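Tidying the desk drawer, a thread. It's Monday evening, I have a mug of tea and I'm doing it in bits, so the posts will come in bits too.

1/ Everything that lived in the drawer has to end up in something with sides. That is the only rule. The drawer itself is going back in the desk with just the printer cable and the spare keys in it.
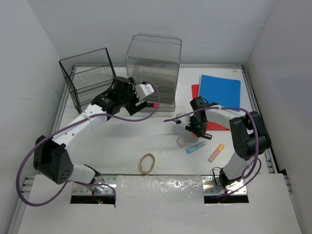 2/ I've been putting this off since January, when the drawer stopped closing. It was a ruler. I took the ruler out, the drawer closed, and I left it at that for far too long.

3/ Containers so far: a clear plastic box and a black wire mesh basket. I had both already. I did look at the drawer dividers in Bellis on Saturday but they only came in one depth and my drawer is shallower than that.

4/ The box is for small stuff. Paper clips, drawing pins, rubbers, the little key for the radiators. Anything small enough to fall through mesh goes in the box. I learnt this with the last basket I had, which shed staples all over the carpet for a week.

5/ The basket is for things you grab. Scissors, tape, glue stick, the good stapler. I want to be able to reach in without taking a lid off anything.

6/ Paper is a separate problem. I had it in with everything else and it got bent. Coloured sheets are the worst for it, a red one shows every crease. Mine are going flat in a folder on the shelf and I'm not buying any more until they're used up.

7/ Someone asked if it's worth sorting pens by colour. I tried it once and it lasted two days. Now it's pens that work in one pot and everything else in the bin. Test them on the back of an envelope, count to 4 while scribbling, and if nothing comes out it goes.

8/ Batteries: I found a handful loose at the back. Don't leave them rolling about with paper clips. I've put them in an old soap tin lined with card and I'll take the flat ones to the collection point at the Eltonden shop when I next go past.

9/ Things I've thrown out so far: a dried-up correction pen, instructions for a kettle I no longer own, a loyalty card for a café that shut, and a lump of sticky tack with hair in it.

10/ Things I've kept and shouldn't have: a Niderero phone charger. The phone went to the recycling years ago. I'll give it until the weekend.

11/ Reply to a few people: yes, I do wipe the drawer out before anything goes back. Warm water, a drop of washing-up liquid, then leave it standing on its end to dry. Mine had pencil dust in all four corners and something sticky near the front that took two goes.

12/ On labels. I used to label everything with the Uker label maker and I've mostly stopped. You can see into a clear box and you can see into mesh. The soap tin gets one, as it still says lavender on the lid.

13/ Where the containers go matters more than what they are, I think. The basket is going on the right of the desk because I'm right-handed. The box goes further back. I use a drawing pin perhaps once a month, so it can wait behind the lamp.

14/ If you're doing this yourself, clear the whole top of the desk first and tip the drawer out on to it. I used to work straight from the drawer and all I did was move things from the front to the back.

15/ Tea break. The rubber bands are all perished, by the way. The whole bag. They snap if you so much as look at them. I've put a new bag on the list.

16/ Back. I've cut the folder down to one section for blank sheets and one for scrap. The scrap is for shopping lists and for testing the pens in post 7, now that I've run out of envelopes.

17/ For whoever wanted to know what it cost: nothing yet, and the rubber bands will be roughly £2. The dividers would have been a good bit more and they didn't fit anyway.

18/ Drawer is dry and back in. It closes. Printer cable, spare keys, and I've let the ruler back in as well, lying along the side where it can't catch. The kitchen drawer is next but that won't be this week.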